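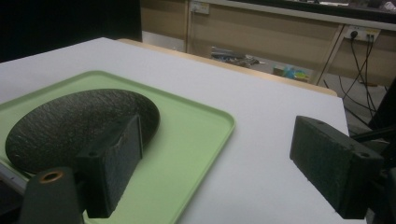
Side table, Wednesday, green tray out.

Wednesday, 8:40

Picking up the limescale work where it stopped before the break. The question is still the same one: can we get hard water scale off painted brick and glazed tile with something weak enough to rinse onto a flower bed. The Gallton building has both surfaces on the north side, with a sprinkler that has been hitting the wall for years, so that is where it will end up being tried. For now it is all on offcuts.

Mixes on the bench today:

A -- citric acid, 5 percent, tap water
B -- citric acid, 5 percent, with a small squirt of unscented dish soap
C -- citric acid, 8 percent, same soap
D -- white vinegar straight from the jug
E -- plain water, control

I wrote on the lids this time as well as the sides. Last round the labels on the sides ran and we lost two results.

9:15

Scaled tiles sorted. They are all from the same batch, left under the drip rig in July until the crust was thick enough to feel with a fingernail. Weighed each one before starting. The one I'm calling tile 3 came to 118 grams and tile 4 to 114, so they are not as even as I would like. It should not matter much as long as each is compared with itself. The scale wanders by a gram if the door is open. Keep the door shut.

Method: 10 ml of mix, brushed on flat, wait ten minutes, brush again lightly, wait ten more, rinse with 200 ml of water, dry on the rack overnight, weigh. No scraping. If it needs scraping then it has failed for our purposes.

10:30

First pass done. A fizzed at once and then went quiet inside two minutes. B fizzed longer. I think the soap just keeps it wet on the face so it doesn't run to the low corner. C was the same as B but smelled sharper. D was slow and did more than I expected by the end. E did nothing, as it should.

Rinse water from A, B and C saved in jars for the plant test. I forgot to save the rinse from D. Will have to repeat that one.

11:50

Painted brick. This is the one that worries me. The paint on the Hullau samples is an old masonry paint, chalky, and it comes off on your hand even with plain water. Brushed B on the left half and left the right half alone. After ten minutes the left half had less scale and also less paint. The rinse water was milky. Some of that is scale and some of it is pigment and I can't tell how much of each by eye.

Tried again on a second brick with a sponge in place of the brush. Less milky. Still some color on the sponge. Put the sponge in a bag and wrote the brick number on it.

Note for anyone repeating this: wet the brick all over first. The dry one soaked up the mix and left a dark ring that was still there after rinsing. It may fade. Check Thursday.

1:30

Rust stains. Only a side job, but Grarelora asked whether the same mix would take the orange streaks under their window brackets, so I did one tile with a stain from a wet nail. C lightened it. B hardly touched it. Neither took it off. I would tell them no for now, or at least not without a longer soak, and you can't soak a wall very well. A paste might hold. We have cellulose thickener left over from the Hunt job, second shelf, behind the degreaser.

2:15

Plant test started. Grass plugs and marigolds in small pots, three pots for each rinse, plus three on plain water. Each pot gets 61 ml, an odd number because that is what the scoop holds and I did not want to measure every one. pH strip readings before pouring: A rinse 4, B rinse 4, C rinse between 3 and 4. Those are lower than I guessed after that much water. The strips are old. Open the new pack and read them again before believing any of it.

Pots are on the window ledge, marked on the tray edge with tape. Please don't water them, they are on their own schedule until Monday.

3:40

Thickened mix, quick try. Half a teaspoon of the cellulose into 100 ml of B, stirred, left to stand. Lumpy. Stirring it into warm water first and adding the acid afterward gave a smooth gel that stayed put on a tile held upright for around 20 minutes. It took longer to rinse off than I'd like -- more water used, and a slippery film the first rinse didn't clear. Still the best thing from today for a vertical face.

Cost is fine. The acid is cheap by the sack. The labor is what adds up, and two brushings plus a slow rinse will eat whatever the mild mix saves over the strong stuff we buy now. Need to time it properly on a square yard of wall.

To do:
Weigh dried tiles tomorrow before anyone moves the rack
Repeat D and keep the rinse this time
New pH strips
Sponge against soft brush on painted brick, same mix, two bricks each
Check the dark ring
Gel version of C on the rust tile, one hour
Order gloves, medium. Only large left.

4:30

Benches wiped down, jars capped and on the lower shelf. Drip rig is running again with six fresh tiles in it. The bucket under it wants emptying by noon or it goes over.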